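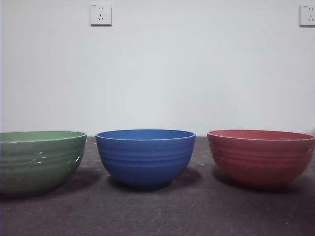

Seite 6

Gefäße und Geschirr, Begleitskript zum Kurs
Kapitel: Stapeln, oder wie Schalen sich vertragen
Zusammengestellt von Nadine Hamdan

So, letzte Woche sind wir bei den Bechern stecken geblieben, und Tamer Karaki hat ganz zum Schluss noch gefragt, warum ich eigentlich dauernd auf dem Fuß herumreite. Gute Frage! Ich hole das hier nach, weil es bei Schalen noch viel wichtiger wird als bei Bechern.

Nehmt eine einfache runde Schale: oben weit, nach unten schmaler, dazu Rillen rundherum an der Außenwand. Die drei Schalen vom Kapitelanfang sind so gebaut, in Grün, Blau und Rot, und wenn ihr nur auf die Silhouette schaut, seht ihr, wie der Körper sich zum Boden hin verjüngt. Diese Verjüngung entscheidet darüber, wie weit eine Schale in die nächste rutscht. Steile Wand: Die obere Schale bleibt weit oben hängen, der Stapel wird hoch und wackelt. Flachere Wand: Sie sinkt tief ein, der Stapel wird niedrig, dafür klemmt er gern mal. (Wer schon einmal zwei Salatschüsseln mit warmem Wasser auseinandergeholt hat, weiß, wovon ich rede.)

Den Abstand von Rand zu Rand nenne ich im Kurs die Stapelstufe. Das ist mein Wort, in Büchern findet ihr auch andere. Messt sie bitte immer außen, mit der Schieblehre, und schreibt dazu, welche Schale oben lag.

Jetzt zum Rand. Den schaut man sich am besten direkt von oben an, da verrät er am meisten. Ist er dünn oder breit, läuft er gerade aus oder kippt er nach außen? Ein ausgestellter Rand ist freundlich zu den Fingern, man kommt beim Abheben gut darunter. Ein ganz gerader Rand wirkt feiner, aber im Stapel muss man dann schon ein bisschen fummeln.

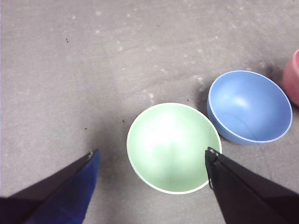 Abb. 1: Grüne Schale von oben, mit dünnem, hellem Rand; rechts oben daneben die blaue.

Saron Birhane hat eingewandt, dass der Glanz innen das Ablesen der Form schwer macht, und das stimmt. Helle Reflexe liegen genau dort, wo man die Krümmung sehen möchte. Mein Trick: den Kopf langsam hin und her bewegen und beobachten, wie der Reflex wandert. Läuft er gleichmäßig, ist die Wand gleichmäßig gekrümmt, springt er, habt ihr einen Knick. Geht auch mit einer Taschenlampe, macht sogar richtig Spaß!

Und dann eben der Boden, Tamer, da sind wir.

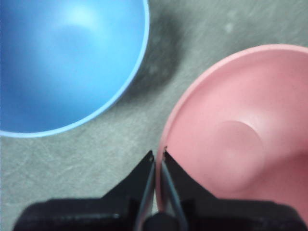

Der Fuß arbeitet nämlich nach zwei Seiten. Unten soll er die Schale sicher auf den Tisch stellen, und im Stapel muss er in die Schale darunter passen. Zu breit gebaut, und er setzt an der Wand auf, bevor irgendetwas einsinkt. Zeichnet deshalb immer zwei Schalen ineinander im Schnitt, nie bloß eine. Bernadette Okafor hatte in ihrer Trurnine-Reihe einen wunderschönen hohen Fuß, und beim Stapeln stand die obere Schale auf ihm wie auf einem Sockel. Sie hat ihn dann auf 11 Millimeter gekürzt, bei 198 Millimetern Durchmesser am Rand, und mir gefällt die Reihe jetzt sogar besser als vorher.

Bei gleich großen Schalen ist die Reihenfolge technisch egal, fürs Auge überhaupt nicht. Von den unteren bleibt oft bloß ein Streifen Farbe übrig, und dieser Streifen will mitgeplant sein. 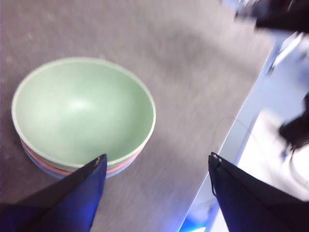

Abb. 2: Dreierstapel, Grün zuoberst, darunter Lachsrosa, ganz unten ein schmaler Rest Blassblau.

Für die nächste Sitzung: Bringt bitte Schalen von zu Hause mit, gern auch zusammengewürfelte. Stapelt sie in jeder Reihenfolge, notiert die Stapelstufe und skizziert den Schnitt im Maßstab 1:1. Mireille Tannous bringt die Küchenwaage mit, die großen Stücke dürfen ruhig über 840 Gramm wiegen.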